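Chapter 6
Where Things Are Kept

By now you have read a good deal about how people build houses, heat them and divide them into rooms. We come at last to a part of home life that historians were slow to take seriously, and I'll admit I was slow myself. I mean storage: the shelf, the chest, the hook behind the door, the jar at the back that gets opened once a year in December.

My own interest began with a probate list. When a joiner's widow died in the small river town of Hastgate, two neighbors went through her house and wrote down everything she owned, room by room, for the court. The list runs to 185 entries. I had gone looking for her husband's tools (there were fewer than I had hoped), and I found myself reading about spoons. The spoons were in the bedroom. So was the flour. The kitchen, which I had pictured as full and busy, held a table, a pot, a stool and very little else, and I remember sitting in that chilly reading room wondering what on earth the woman did when she wanted to bake.

What she did, of course, was walk upstairs. Flour was worth money, the bedroom was dry, and the bedroom door had a lock. Once you see that, the whole house starts to look different. We tend to assume that people have always kept things close to where they use them, and very often they have kept them close to where they sleep.

Horácio Sampaio, who taught the first version of this course and whose notes I have leaned on shamelessly throughout the book, used to open this unit by asking his students to draw their grandmother's kitchen from memory. They could nearly always draw the table. They could nearly always draw the stove. When he asked what was inside the cupboards there would be a long silence, and then somebody would remember the cookie tin, and after that he couldn't get them to stop talking – he lost most of an hour to it every year and never seemed to mind.

I would like you to try the same thing before you read on. Take a sheet of paper, pick a kitchen you knew as a child, and put down what was kept where. Leave blanks if you must. We will come back to your drawing in the exercises, when we compare it with the Hastgate list and with the household survey from Rugemalira, where more than 200 families were asked which objects they kept under lock and which they left out for anyone to use.

Some words for the road. A chest opens from the top, and whatever you want is generally at the bottom. A cupboard was at first just what it sounds like, a board for cups, and the doors came later. A cabinet could be a small room before it was a piece of furniture. These names slid around a great deal, and when an old list says "press" or "ark" you will need to look at the other items nearby before deciding what it was. The top of any of them, whatever the clerk called it, soon became a place to put things down.
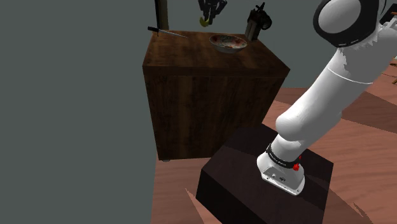
Clerks seldom wrote that part down, so the first section begins with the chest and the things people took the trouble to lock inside it.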